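Microfibre duster

A microfibre duster is a hand tool for removing dry dust and light debris from furniture, shelving, fittings and other hard surfaces. It consists of a handle and a head covered in synthetic fibres, usually polyester or a blend of polyester and polyamide. It is used mainly for dry cleaning and differs from the microfibre cloth in that the fibres stand away from the core of the tool and can reach into gaps, around uprights and along edges.

Construction

The head is normally a removable sleeve fitted over a flat or rod-shaped core. Two types of sleeve are common. In the first, fine loose filaments are bonded to a strip of non-woven fabric; these sleeves are generally thrown away after use. In the second, short, thick tufts are sewn or knitted into a backing. The tufts resemble chenille yarn and are often called fingers or noodles. Chenille sleeves are heavier and are intended to be washed.

The handle is usually moulded plastic. Short handles are flat and may have a hole near one end so that the duster can be hung from a hook. Longer handles may be telescopic or fitted with a hinge, so that the head can be set at an angle for use on the tops of cupboards and door frames. Some heads contain a wire core that can be bent by hand and keeps its shape.

Principle of operation

Dust is held partly by mechanical trapping between the fibres and partly by static charge produced when the fibres rub against a surface. Split fibres, which have a wedge-shaped or star-shaped section, offer more surface area than round ones of the same weight. Fine dust is held more firmly than coarse matter. Crumbs, grit and scraps of paper tend to be pushed along by the head and are generally swept to an edge and collected separately.

Use on shelving

Open shelving is cleaned from the top tier downwards, so that matter falling from an upper board is picked up when the lower boards are done. The head is laid flat on the board and drawn in one direction towards the user. Rapid back-and-forth strokes release part of the dust already held.

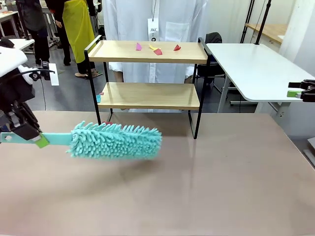 On a small tabletop unit with a metal frame, the inside corners where the board meets the uprights need separate attention. Light scraps lodge against the frame and are not always moved by a straight pass along the board. The end of the head is turned into the corner and drawn outwards. The surface under the unit is cleaned last, working round the feet, or the unit is lifted away where its weight allows.

Wooden boards should be dusted dry. Where a surface is greasy or sticky, a damp cloth is used first and the board left to dry, as a chenille head will drag and its fibres may become matted.

Care and washing

Loose dust is shaken out after use, preferably outdoors. Washable sleeves are taken off the core and washed by hand or by machine according to the maker's label. Fabric softener is avoided because it coats the fibres and reduces their ability to hold dust. High heat in drying can also damage the fibres. Sleeves should not be washed with cotton towels, as lint from the cotton is readily caught in the tufts.

Service life depends on the backing and stitching as much as on the fibre. The Wondedden sleeve, a chenille type, is rated by its maker for 200 washes, and the lighter Tillgate sleeve for 100. Flattened tufts and a loose fit on the core are the usual signs of wear.

See also

Feather duster
Lambswool duster
Microfibre cloth
Shelving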